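Table, Take Nine

My nephew Dario came in August with two black grippers in a padded bag and told me they were going to learn from me.

"They're going to learn," I said.

"Well, not them. You hold them. The thing that learns is somewhere else."

I have been told all my life that the thing that learns is somewhere else. I taught sewing for a long time. But he had carried the bag up the stairs in that heat, so I let him put it on the chair.

The company was called Podetti. Podetti wanted tables cleared, in real kitchens, by real people, holding these contraptions like a pair of oversized sugar tongs. You squeezed and the jaws closed. There was a camera on each, and whatever you did went off to an office where a machine would be fed it. For 200 clean takes they paid 362 euros. Dario Sanna, who has never in his life cleared a table without being asked, would supervise.

"What is a clean take?" I asked.

"One where you don't talk to it."

We put the lavender cloth on. I wanted the plain one, but the sheet that came with the bag said varied surfaces, and Dario thought flowers and writing would be good for the robot's education. The sheet also said the trash must look natural. So I was to take perfectly good trash, arrange it on a clean tablecloth, and then throw it away as if I had just come across it. When it was all in the bin I was to take it out and arrange it again.

"And the robot thinks people live like this?"

"The robot doesn't think anything, Zia."

"Then why does it matter if I talk?"

He wrote something down.

The peel was the first hard one. With my hand I would have had it in the bin before I noticed it. With the gripper I had to come down on it from above, slowly, and guess where the pads were going to meet. Twice I closed on nothing. Once I picked up a fold of the tablecloth, and I felt the whole table's worth of garbage start to slide toward me.

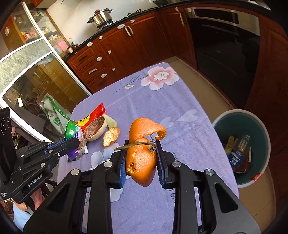 Orange peel, with twig.

"Hold it there," Dario said. "Don't rush. They like it smooth."

"I'm holding it."

"You're shaking it."

"I'm seventy-one. Write that down. Tell them the robot should shake."

That one was rejected. They were all rejected, the first day's. A man called Primo Bortolotti telephoned from Podetti in the evening, very polite, and explained that my motions contained hesitation. I said that was because I was hesitating. He said he understood, but the model would copy it. I asked him whether the model would know why I hesitated, and he said that was a very interesting question, in the voice of a man reaching for his coat.

So on the second day I performed. I knew where everything was before I started and I went at it like a woman who has been grabbing chocolate wrappers with tongs since girlhood. Bok-nam Song from the third floor came down to watch. She brought a bag of vegetable trimmings, which Dario had asked her for, and she sat by the window with her arms folded.

"Who buys this robot?" she said.

"Nobody yet," Dario said. "It's research."

"But when it's ready. Who?"

"Hotels, maybe. Hospitals. People who live alone."

Bok-nam and I both live alone. We looked at each other and then at the garlic.

"It will cost more than a car," she said, "and it will throw out the garlic."

Dario said garlic was a negative object. He said this with complete seriousness. Garlic was there to be left where it was, so the machine would find out that some things on a table are food. I asked how many garlics it needed to see before it understood food. He said he didn't know, a lot. I asked if it would then know about onions. He looked at the sheet.

The bottles went better than the peel. A bottle is a decent thing to pick up, it has sides.

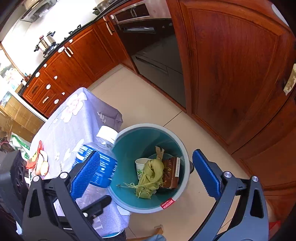 By the afternoon I had my elbow tucked in against my ribs and a way of swinging from the hip that Dario said was beautiful. I have never swung from the hip to throw anything away. My back hurt in a place it had not hurt before. Somewhere, I thought, there is going to be a machine in a hospital that throws out the cups in exactly this stupid way, and somebody will stand there admiring it and say look, just like a person.

Bok-nam tried it. She was much faster than I was and she dropped everything from too high. Primo Bortolotti accepted all of hers.

"Hers are cleaner," Dario said.

"She's bombing the bin!"

"They're consistent."

I made coffee. The gripper can't make coffee, and neither can Dario. While it came up I asked him what happened at take 200, when they had what they wanted. He said another team would try the robot on a table it had never seen, and they'd get a number.

"What kind of number?"

"A percentage. How often it clears the table."

"And if it's a bad number?"

"They collect more."

"And if it's good?"

He thought about it. "They'd probably collect more then too."

He told me the last group they'd hired, an outfit called Trakesach, had done it from an office, with a remote rig, clearing the same gray desk for weeks. The robot became wonderful at gray desks. They put it in front of a checked tablecloth and it tried to pick up the squares. Dario found this very funny. I had to put the coffee down, I was laughing too, but I also thought about the writing on my own cloth, all that love and honey, and the jaws coming down to tidy it.

"Is that true?"

"Tullio told me. Tullio Mazza, he drives the kits around."

So maybe it was true and maybe Tullio Mazza likes a story. I have never seen the robot. I asked Dario if he had. He'd seen a video. In the video it picked up a sponge, and he thought the video had been sped up.

On the third morning there was a new sheet. More clutter, it said, boxes on their edges, things leaning on other things.

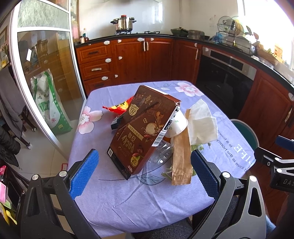
I stood over it with the grippers hanging from my hands and tried to decide where I would begin if I were a sensible person. Paper first, I would have said, because paper you can crush. But I'd have crushed it in my fist, and there was no button for fists. I would have folded the box flat. I asked Dario if I could fold the box flat.

"No folding."

"It'll take up the whole bin."

"They haven't got to folding."

"But that's how it's done."

"Zia. Please. It's take nine."

Bok-nam said to leave the boy alone, she had soup on. So I squared myself up and swung from the hip, and took the box by its corner as if I had every reason to, and Dario watched his little screen with his lips moving, counting the seconds.

"Good," he said. "Now put it back."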